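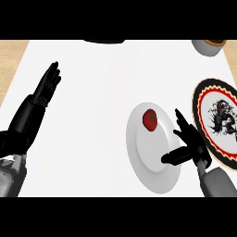

Department of Music and Media, Plikcombe College

Popular Song in Competition: Notes for Session 4

The song contest as a form of broadcast

Read these notes before the seminar. They cover the lecture and the first part of the listening task. The second part is explained at the end.

1. What kind of event is a song contest?

A televised song contest is a concert, a TV show and a vote. Each of these has its own needs, and they do not always fit together. A concert audience wants atmosphere and volume. A TV audience wants close-ups, short gaps between acts and a clear idea of what is going on. A vote needs every entry to be judged under conditions that are close to equal. Most of the rules we will look at today come from trying to serve all of these at once.

In the last session we looked at the festival model, where songs are presented over several nights and the festival itself is the main attraction. Today we look at contests where broadcasters or regions each send one entry. The main difference is that the performer stands for a place as well as for a song. This changes how the entry is chosen, how it is staged and how the press writes about it afterward.

Please use "entry" in your written work when you mean the song, the performer and the staging taken together. Use "song" only for the music and words. A lot of last year's essays mixed these up and it made the argument hard to follow.

2. The time limit and what it does to songwriting

Nearly every contest of this type sets a maximum length for a song. A limit of three minutes or so is common. The limit exists so the running order can be planned, but it also shapes the writing.

With a short limit, the introduction is usually cut down to a few bars. The first chorus tends to arrive before the one-minute mark. The second verse is often half the length of the first. The bridge is where the writer has the most freedom, and it is also where staging effects are usually placed, so the bridge is often written with a visual moment in mind.

The key change before the last chorus is often treated as a joke, but it has a practical use. In a long show, a listener hears many songs once and has to remember them when the vote opens. Raising the last chorus gives a familiar tune a second start without using any extra time. It has become less common, and producers now get a similar lift by dropping the drums out for two bars and bringing them back, or by moving the vocal up an octave while the chords stay where they are.

Listen for this in the set tracks. Mark the time of the first chorus, the start of the bridge and the point of greatest volume.

3. Language

Contests have taken different positions on language over the years. Some have required performers to sing in a language of the place they represent. Others have left the choice open. Where the choice is open, there is often a period when most entries move to English, followed by a partial return to local languages.

There are several explanations for the return and you should be able to discuss at least a couple of them:

Streaming has made listeners more used to hearing pop in languages they do not speak.

Singing in a first language often gives a more secure vocal, particularly in fast passages with many consonants.

A local language makes an entry easier to tell apart from its neighbors in the running order.

Home audiences and home broadcasters may prefer it, and they are the ones who pick the entry.

Mixed-language songs need separate attention. A common pattern is verses in the local language with a chorus or a single repeated line in another. The repeated line works as the hook for listeners who do not follow the rest. In other songs the second language belongs to a character or a memory within the lyric, and taking it out would change the meaning. When you write about a mixed-language song, say which of these you think is happening and point to the line that shows it.

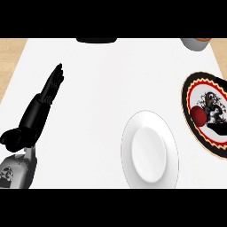
Translation is a related problem. A translated lyric printed in a press kit is usually a reading version and will not scan. Do not judge the rhythm of a lyric from its translation. If you cannot follow the original language, work from the recording and count the syllables by ear.

4. Case study: the Lesusora contest

The Lesusora contest is a regional event held every February. It is useful for us because it is small, the rules are short and the full scores are published. Entries come from radio stations and not from record labels. The prize is 900 in local currency and a week of recording time at the Skarnano studio.

Each station runs its own selection. Some hold a public heat and some choose behind closed doors. The final is one evening with a live band, and all vocals are live. Backing tapes were allowed for a few years and then dropped after complaints about fairness. Small stations did not have the money to produce a tape that could compete with the larger ones, and the house band put everyone on the same footing. The cost of this is that electronic styles do badly. A track built on programmed bass and processed vocals has to be rearranged for guitar, keys, drums and a small brass section, and it often comes out sounding like a different song.

The score is made up of a jury half and a public half. Each half gives up to 100 points. The jury hears the songs at the dress rehearsal, and the public votes during the broadcast. This means the two halves are judging separate performances. A singer who has a poor rehearsal and a strong broadcast can end up with a wide gap between the two scores, and it would be wrong to read that gap as a difference in taste.

Keep this in mind when you read reviews that set the jury against the public. Before you accept that sort of claim, find out when each group voted and what each group heard.

5. Running order

There is a long-standing belief that it is bad to sing early and good to sing late. The usual reasoning is that listeners remember what they heard most recently. There is some support for this in studies of judged events in general, but it is difficult to separate from other causes. In contests where producers set the order, strong entries may be placed late because the producers already think they are strong. In contests where the order is drawn at random, the effect should be easier to isolate, but there are usually too few entries in any one year to say much.

In Lesusora the order was drawn by lot until the Cattaneo rules came in, named for the hall where they were agreed. Under those rules each entry draws either the first or the second half, and the producer sets the exact position. The stated purpose was to avoid slow songs falling next to each other. For the seminar, compare one running order from before the change and one from after. Look at tempo, number of people on stage and whether the song opens quietly or at full volume.

6. After the contest

A win is only one measure of how an entry did. Some winning songs leave the charts quickly, and some that finish in the middle of the table go on to long lives on radio, at weddings and in cover versions. Think about which measure suits the question you are asking. Chart position tells you about sales or streams in one country during one period. Radio play tells you about programmers' choices. Stream totals favor songs released early and songs that end up on large playlists.

Also think about what happens to the performer. A contest song can introduce a singer to listeners abroad, but it can also fix the singer to one style. Second singles released after a contest are a good source for this. Some copy the entry closely and others move away from it as far as possible. We will come back to second singles in Session 5.

Terms to know

Entry, hook, bridge, key change, running order, split vote, dress rehearsal, national or regional selection, postcard (the short film shown before a song while the stage is being set).

Listening task, part one

Choose 2 songs from the Lesusora playlist on the course page. For each one, write down the length, the time of the first chorus, the language or languages used and any change of key. Then write a short paragraph on how the song uses the time it has. Do not describe the costumes or lighting in this part. Work from audio only.

Listening task, part two

Now watch the broadcast of the same songs. Write a second paragraph on what changed in your view of each song once you had seen it. Mention where the camera cuts fall in relation to the beat, and whether the bridge was staged differently from the verses.

Both parts should go in one file. Hand in by Fri 7 December through the course page. Paper copies are not accepted for this task. If you use a review or an interview, give the title, the publication and the date you read it.

Reading for next time

Chapter 6 of the course reader, on home markets and export, and the short piece on radio pluggers in the supplementary folder. Bring a copy of the lyric sheet for one of your songs, in the original language. We will use them in pairs in the first half of the session.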